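# Kamano Planning Suite for Two-Handed Garment Handling

The Kamano Planning Suite is the control and perception software supplied by Bristness for work with soft goods. It takes demonstrations recorded with paired hand-held grippers and prepares motion plans for two-arm stations. Version 8 is the current release.
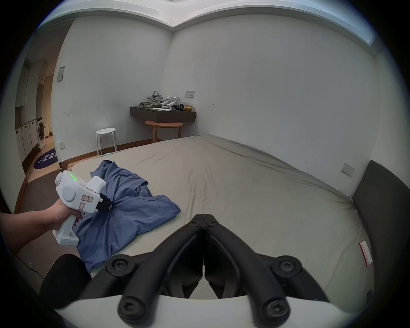
Each recording is aligned in time across all connected devices, then divided into approach, grasp, lift and release. The operator may correct any division in the Oddale editor, included with every license. Corrections are stored separately and the source recording is never altered.

## Grasp Perception

The perception module estimates the outline of the held fabric at 60 updates per second. Thick and fleecy materials are handled by a separate model, which may be selected per task or left on automatic. 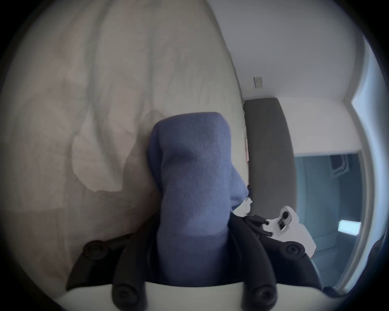 *Soft blue fabric held between the gripper fingers.*

The standard library contains 834 reviewed grasps. Customers may add their own, up to a limit of 3,000 per station.

## Two-Arm Planning

The Pētersons planner computes both arm paths together and checks clearance between the tools at every step.
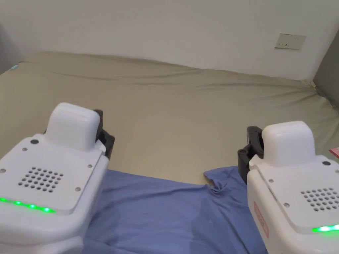 Joint planning is of most value when the tools must work close to one another. With two grippers angled inward over a single blue cloth, the space between the jaws is limited, and a path that is safe for one arm may obstruct the other. The planner reports such conflicts before motion begins and proposes a revised order of grasps.

## Availability

Licenses are issued per station and include updates until the following July. Page revised 2019-11-30.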